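4.2 Simulated wrist-camera rendering and the approach stage

The tabletop policy described in Section 3 takes two inputs: the joint state of the arm and a single color view from the wrist. All training for the approach stage was carried out in simulation. This section describes how the wrist view is produced, how it is passed to the perception module, and how the planner decides that a grasp may be closed. The simulation layer is Flukach, our in-house wrapper around a rigid-body physics engine and a rasterizing renderer. Task definitions and logging are handled by a separate package, Zaniner, so that the same task file can be run against the simulator or against the control stack of a physical arm without change.

Rendering. The virtual camera is fixed to the gripper link and looks along the approach direction. Its pose is read from the kinematic chain at each control step and is never estimated. Because the camera moves with the hand, the gripper body and the fingers keep an almost constant position in the view, and everything else moves around them. An early version of the pipeline masked out the lower part of every picture on the grounds that it carried no information about the task. The mask was later removed. With it in place, the policy could not see how far the fingers were open, and it closed them at the wrong height on thin objects more often than on thick ones.

Object meshes are simplified before they are loaded. The simplification step keeps the bounding volume and the center of mass of each mesh within a fixed tolerance, but it does not preserve smooth shading. Rounded parts therefore show flat faces at close range. We considered restoring the full meshes for rendering while keeping the simple ones for contact. This was not done in the present work, since the two versions drifted apart along curved stems, and the point at which a finger touched an object no longer matched the point at which it seemed to touch.

Surface materials are drawn from a small library of wood, stone, and plain textures. One material is assigned to each surface at the start of an episode and kept until the episode ends. Dark objects on dark surfaces were left in the training set on purpose. They make up a difficult part of the distribution, and filtering them out gave a validation score that did not hold up on the full object list.

Perception. The wrist view is reduced in size and passed to a convolutional encoder that was trained together with the policy. The encoder has two output heads. The first predicts a coarse mask of the target object. The second predicts the position of a grasp line, defined as the segment between the two finger pads that should cross the object when the fingers close. The mask head is used only as a training signal and is switched off at run time. The grasp-line head runs at every control step, and its output is smoothed over a short window before it reaches the planner.

Training used 3,000 episodes with 302 object meshes. A further 83 meshes were held out and were never shown to the encoder in any form. Each episode starts from a random arm pose above the work surface and ends when the grasp is closed or when 100 control steps have passed, whichever comes first. Episodes that ended by the step limit were kept, with the grasp-line loss applied as usual and the closing decision labeled as negative.

Planning and closing. The planner is a simple receding-horizon routine. It moves the hand so that the predicted grasp line comes to rest between the pads, and it lowers the hand only while the lateral error is below a threshold. Closing is treated as a separate decision. The fingers are commanded to close when three conditions hold together: the grasp line lies between the pads, its predicted angle is within the permitted range, and the smoothed prediction has changed little over the window. In all other cases the fingers stay open and the planner continues.

Long, curved utensils are the hardest class for this rule. The head of such an object is large and easy to locate, while the part that can be grasped is narrow and may be partly hidden by the hand. An encoder trained without the mask signal tended to place the grasp line too close to the head. Adding the signal moved the line toward the stem. Figure 6 gives a view of this class of object with the fingers open on either side of the stem.

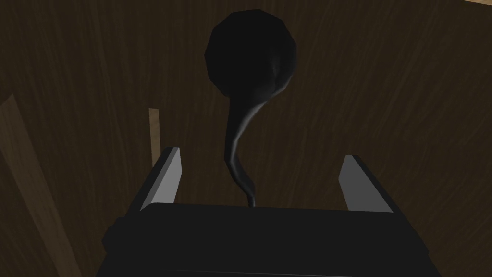
Figure 6. Simulated view of a black utensil-like object on a dark wood-grain surface. The curved stem passes between the open gripper fingers.

Views of this kind also show why contrast is a weak cue for the approach stage. The object and the gripper housing are both black, and the lower end of the stem is lost behind the top edge of the housing. The light gray inner faces of the fingers stand out far more clearly than the object does. We found that the encoder learned to use the finger faces as a reference and to express the grasp line relative to them. When the color of the finger faces was changed at test time, the error of the grasp-line head rose for every object class, with the largest increase on dark utensils.

Two changes followed from this result. First, the finger color is now varied between training episodes in the same way as the surface material. Second, the known finger opening, taken from the joint state, is given directly to the grasp-line head as an added input. The second change proved to be the more useful of the two when tested alone. Both are included in the version of the policy evaluated in Section 5.

The task files, the material library, and the list of held-out meshes are stored in the Wiltgate repository under the tag of April 4, 2023. Later revisions of Flukach changed the default light placement, and results obtained with them should not be compared directly with those reported here.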